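Demonstration collection (robotics)

Demonstration collection is the gathering of recorded examples from which a robot control program learns a task. A person guides the robot through the task many times, and the recordings are used to train a policy, the part of the program that chooses the next movement. The method is used for handling jobs that are hard to write out as fixed rules, such as picking up thin or oddly shaped items.

Methods

In teleoperation, the operator moves a hand controller or a smaller copy of the arm, and the working arm follows. In kinesthetic teaching, the operator pushes the arm by hand while its joints record the motion. Teleoperation keeps the operator's hands out of the camera view. Kinesthetic teaching needs less equipment but is tiring over a long shift.

Recording

One complete attempt is called an episode. An episode normally holds joint positions, gripper commands and video, all on a shared clock. Failed attempts may be kept with a label, since some training methods make use of them. The Grellitz set, put together by Lesia Horobets and Satish Salian, has 130 episodes for each of 8 tasks, recorded by five operators.

Variation

A policy trained on one layout often fails when the layout changes. Collectors therefore move objects between episodes, swap table coverings and add items that have no part in the task. Thenmozhi Pillai's notes for the Krishnan set call for a new covering every Tuesday and at least two unrelated objects within reach of the arm. 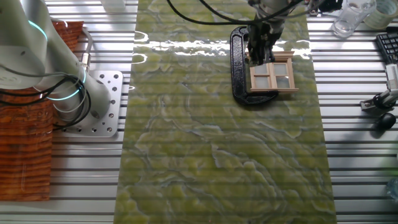 A gripper holding a miniature window frame beside a black C-clamp on a green marble-patterned mat. A second arm is at left.

Review

Episodes are checked before training. Common faults are dropped video, clocks that drift apart and long pauses at the start. In the Ultex format, a reviewer trims the pauses and writes a one-line description of the task. Trimmed files are stored beside the originals.

See also: Imitation learning; Teleoperation; Robot gripper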